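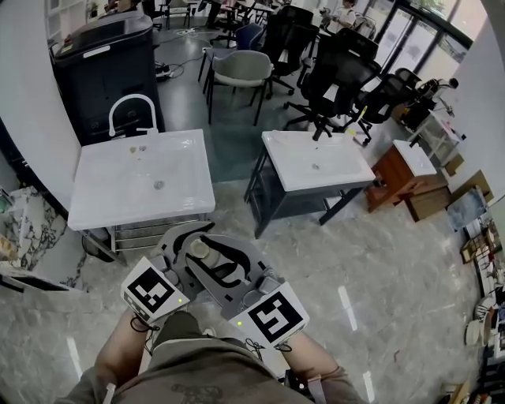 The hand-held gripper, with a printed marker panel on each finger. Two washbasins stand behind it.

ROBOTICS | Fergus Dalgleish wants me to believe that a gripper put together in a shared workshop can teach a machine to tidy a bathroom. I have been hearing promises like that for 16 years.

His group calls the thing Zeka. You hold it out in front of you and work the fingers with your own hands, and the patterned squares are meant to tell the software where each finger is. The build began in December and the parts bill has reached 3000 pounds. Dalgleish calls that cheap. Cheap compared with what, he would not say.

Wendell Baptiste, who did the wiring, is easier company. The cables still bother him, he says, and the body has been redrawn three times. Mitsuko Sugiyama expects to need up to two more versions before she would lend it to a stranger.

I asked all three what happens when a tap is stiff or a cup is slippery. Baptiste laughed. Sugiyama said they would have to find out. Dalgleish talked about software for a good while, and I wrote down very little of it.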